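Started on the marker task for Drusis this Monday. The target is 3,000 demonstrations across 15 small tabletop jobs, and pens and markers are one of the 15.

Each demonstration is one person driving the arm by hand from start to finish. We record the wrist camera, the joint positions and the gripper opening. An episode runs 9 to 10 seconds when it goes well.

The first batch was too tidy. Same marker, same spot on the table, same approach angle every time. The policy trained on it did fine until we moved the marker a hand's width to the left, then it closed on air.

So the rule now is that the table gets rearranged between episodes. Markers lie at different angles, the case moves, and other small things get left out on the tabletop. The operator doesn't get to pick the layout. A script called Omeo prints it and they set it up.

Where the fingers land matters more than I expected. Grip too close to the end and the marker swings when the arm lifts. We ask people to go for the barrel and to pause for a moment after closing, so there are a few still samples before the motion starts.

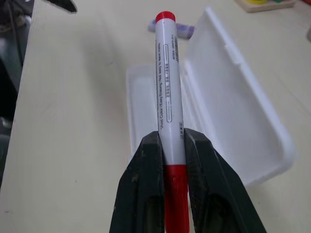

Red marker, held upright, fingers at the line where the white part of the barrel meets the red. Open case behind it. The label text is readable from the wrist camera at this distance, so the focus setting can stay as it is.

Ikum asked: do you keep the failed grasps or throw them out? We kept everything on the last project and it seemed to teach the arm to hesitate.

We keep them, but tagged. A drop followed by a clean regrasp goes in the training set, because the arm needs to see recovery. A drop where the marker rolls off the table goes in a separate folder. We haven't trained on that folder yet.

Hesitation is a real problem though. Most of ours came from operators stopping to think in the middle of an episode. Now they say the plan out loud before they press record. The long pauses mostly went away after that.

Labeling is still slow. Every episode gets one plain sentence, like "pick up the red marker and put it in the case." Two people wrote "pen" for the same object all week and I had to go back through those. Pretorius, our review tool, can search the sentences but it can't fix them in bulk.

Next up is the same task with the lid closed at the start, so the arm has to open the case first. I'll post the success numbers once we have a full set.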